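Print this message | E-mail this message to a friend

Search the archive: keywords author subject Go

Subject: Re: heat wraps before exercise in chronic low back pain
From: Valbona Dervishi
List: Plimum, physical therapy and rehabilitation discussion

Snežana Delić wrote:

> We are revising the outpatient low back protocol at Dekar for
> September. At present every patient gets 20 minutes of superficial
> heat before the exercise block. Two of the newer staff want it
> dropped, on the grounds that it takes up table time and has no
> lasting effect. I recall that your group ran a comparison with the
> Hatitel wrap. Could you post the numbers, the positions used, and
> what you did about home use? I am less interested in pain scores
> than in whether people finished the program.
>
> Snežana

Snežana,

The comparison was a service audit, so please do not cite it as a trial. Patients were assigned by week of intake, the treating therapists knew the assignment, and there was no sham wrap. With that said, the record keeping was consistent and I can answer most of what you ask.

We took in 105 adults with low back pain of more than three months' duration. Surgical cases, pregnancy, active infection and any loss of skin sensation over the lumbar area were excluded at intake. Everyone received the same exercise block: pelvic tilt, bridging, side-lying hip work, bird dog, and a walking target raised weekly. The program ran for 12 visits. The only planned difference was the wrap. 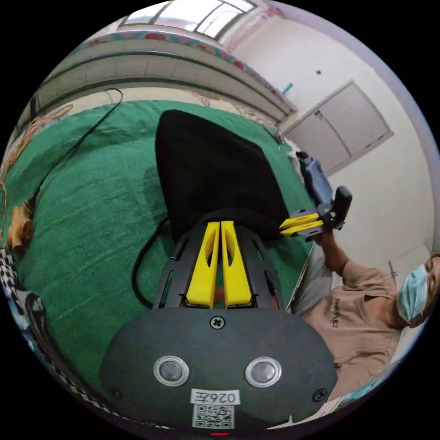 Does the wrap have to be applied immediately before exercise?

Our protocol allowed a gap of up to ten minutes between removal and the first exercise, and patients within that limit reported the same ease of movement at the start of the block. We did not test longer gaps. Superficial heat fades quickly once the source is off, so I would not plan for more than that.

On completion, 37 patients left before the final visit. They were spread almost evenly between the two groups. The most common reasons on the exit form were work schedule and travel, and neither group differed there. So on your main question the wrap made no difference we could detect.

Where there was a difference, it was in the first three visits. Patients in the heat group started at a higher repetition level for bridging and needed fewer pauses. By visit five the groups had converged. Lazarević reported the same pattern at the spring workshop with a smaller sample and a different heat source — his patients used a gel pack — and he also saw it disappear after the second week.

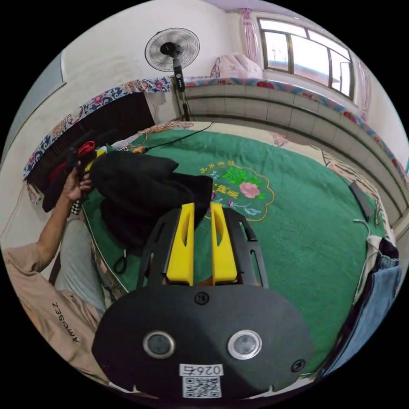 My own reading is that heat is useful as an entry aid for patients who guard heavily, and that there is little case for giving it to everyone at every visit. If table time is the constraint, I would keep it for visits one through four and make it optional afterward. This is what we do now. It freed enough time to extend the walking review, which had been getting two minutes at the end if it got anything.

Positions, as requested. These are the three we kept from the original list of six:

1. Supine with a bolster under both knees. This was the default. The wrap goes on first, over one layer of clothing, and the patient then lies down on it with no added pressure from straps.

2. Side-lying, pillow between the knees, painful side up. Used when supine is not tolerated for the full period. Check that the wrap has not slid toward the abdomen at the halfway point. 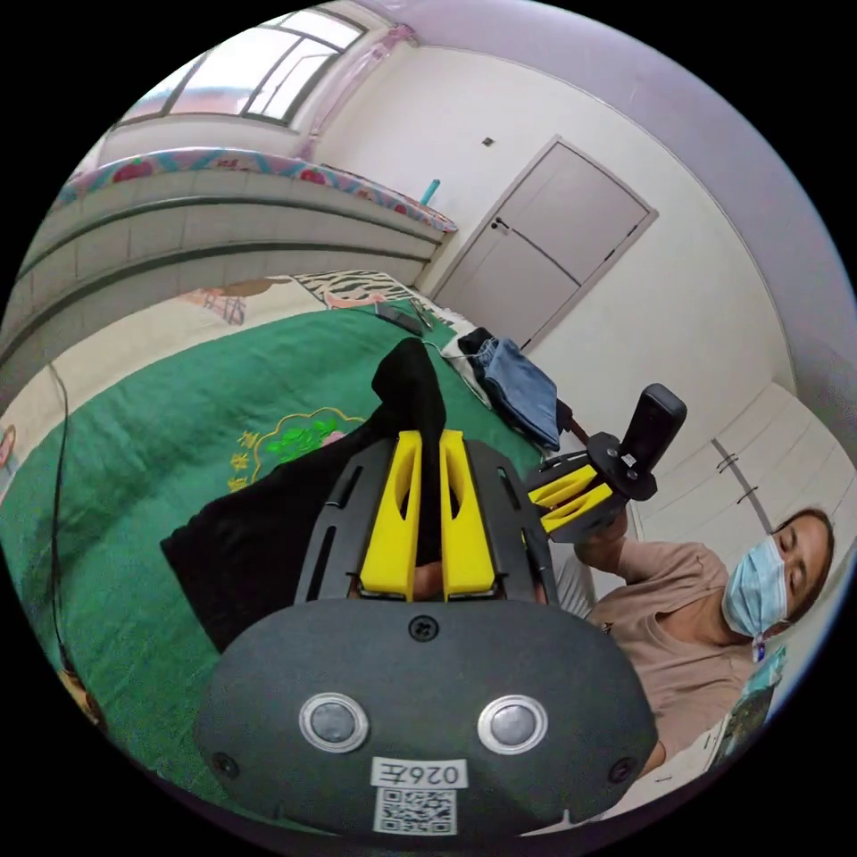 3. Seated in a high-backed chair, feet flat, wrap held by the chair back. We use this for patients with reflux or shortness of breath when lying down. Contact is less even and the lower edge tends to lift, so the therapist should recheck it after five minutes.

Prone was dropped early. Several patients stiffened in that position and lost whatever they had gained from the heat.

Skin checks were done before, at the midpoint, and after. Over the whole audit we logged two cases of redness lasting more than an hour. Both were in patients who had asked for the higher setting, and we have since locked it. I would suggest you do the same regardless of what the manual permits.

For home use we gave a one-page sheet and a limit of two applications per day. Compliance was by self-report and I do not put much weight on it. Most people used heat in the evening, when it could have had no bearing on their exercise, and said they slept better. We did not measure sleep. 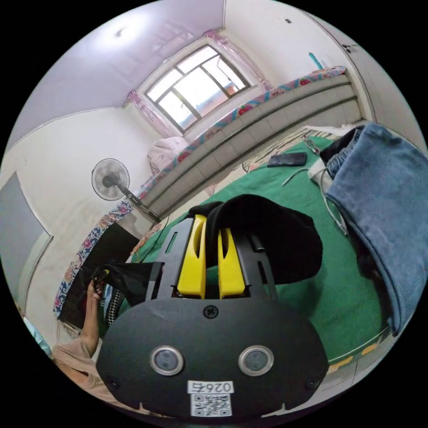
What should be done with a patient who will not exercise without heat?

Shorten the application by five minutes each week and keep the exercise dose fixed. With this schedule most of our patients were down to a token five minutes by the fourth week and agreed to stop there. A few did not, and we let them continue at home before their own sessions.

I have the intake form and the exit form in editable format and can send both. The visit log is on paper and would need to be typed up, so if you want repetition counts by visit, tell me which exercises and I will pull only those. Bridging is done already.

One question back to you. Does Dekar still record sitting tolerance in minutes, or have you moved to the category scale? If it is minutes, our baseline data could be set beside yours without conversion.

Valbona

Previous message | Next message | Print this thread

Archive page last updated: Sunday, 6:40 a.m.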